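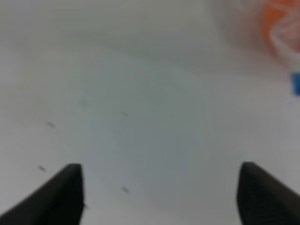

White tabletop, Zenham workshop

Print
E-mail

About Zenham

Zenham makes and refinishes tables for schools, clinics and offices. Nandi Pillay started the business in 2000 with one bench and a rented unit on Gastow Road, and we still work from the same street, in a larger building.

Most of our orders are for plain white tops. They go into classrooms, sorting rooms and staff kitchens, and customers tend to choose them for the same reason – small things show up on them. We sell tops on their own or with a frame, and a standard order is between 20 and 200 pieces. Smaller orders are taken when the shop has room, usually in April.

Karabo Tshabalala runs the finishing room. Every top is wiped down, looked over under a side light and wiped again before it is wrapped. Marks that do not come off with a damp cloth go on the job card, and the top goes back to the bench.

We also take in old tables. Shirley Sowerby will look at yours and tell you whether a new surface is worth the money. Sometimes a new table is cheaper, and she will say so.

Delivery within 100 miles is by our own van. Orders going farther are handled by Maluleke Freight. For prices and lead times, ask for Rochelle Bright in the office.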